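**Monday, late. Urstead bench, two-arm build**

Got the second arm talking to the first today, and I'm thrilled! New bolts on the gripper plate, fresh zero on both wrists, and the Hetance board finally stopped dropping its connection once I moved it onto its own supply. Log rate is steady at 48 per second on both sides. I'd have been happy with half that.

Started on bag handovers after dinner. Hard plastic cases are easy now, so I wanted something floppy (and see-through, which the depth camera hates). Grip force set to 11 on the upper arm, lower fingers opened wide before the approach. Wait time between "arrived" and "close" is 300 ms for now, probably more than it needs.

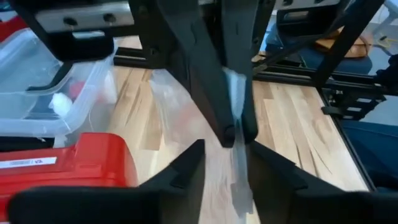 *Handover pose from the lower wrist camera: bag in the upper fingers, lower pair open.*

I love this view. The strip of bag hanging down gives the lower fingers a decent target, so I'm going to aim for that and leave the bunched-up part alone. Wrist angle of 135 looks like a good place to start tuning.

To do:

- try 200 ms, then 150
- softer pads on the lower fingers, the ridges may snag thin film
- re-square the right-hand rail
- save today's poses under `ultum_bag_02` before anybody overwrites them again (me)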